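Wood movement, wk 6 handout
Furniture & Materials, Apr 9, 2021

Read before the shop session. Bring calipers.

Recap. Wood takes up water from the air and gives it back. Swells, shrinks. Never really stops. Along the grain almost nothing, ignore it. Across the grain is where your trouble is.

Tangential vs radial. Flat sawn boards move more than quarter sawn, often close to double. Look at the end grain before you buy, not after.

Cupping. Flat sawn board cups away from the heart as it dries. Growth rings try to straighten out (crude, but it gets you the right answer on the test).

Panels. Wide panel = several planks edge glued. Glue line is long grain to long grain so it holds fine. The whole panel still moves as one piece, adding planks does not cancel anything. Common mistake in last years papers.

Fixing a top to a base
- slotted screw holes, or buttons in a groove
- never glue across the full width
- breadboard ends: glue the middle only, pegs in slots at the outside

Case: the Gramik table. Top 800 mm wide, screwed tight all round, no slots. Shipped in October to the Trandetska showroom, dry heated air. Split along the grain by spring. Work out the shrinkage for flat sawn and for quarter sawn, show both.

Humidity. Our store sits at some 34 percent in winter. Let stock sit there before you cut, stickered, air on both faces. Finish both faces too, slows it down evenly. Finish does not stop movment.

Reading: Kastenico shop notes, p. 80 to end.

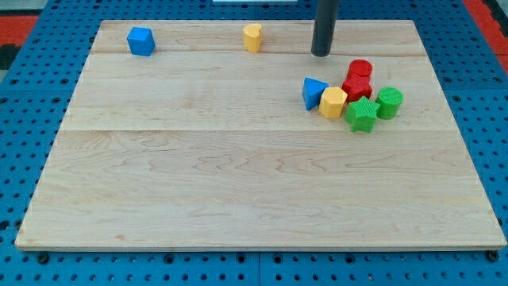 Photo: Ccori
Maple board glued up from three planks, seams running across.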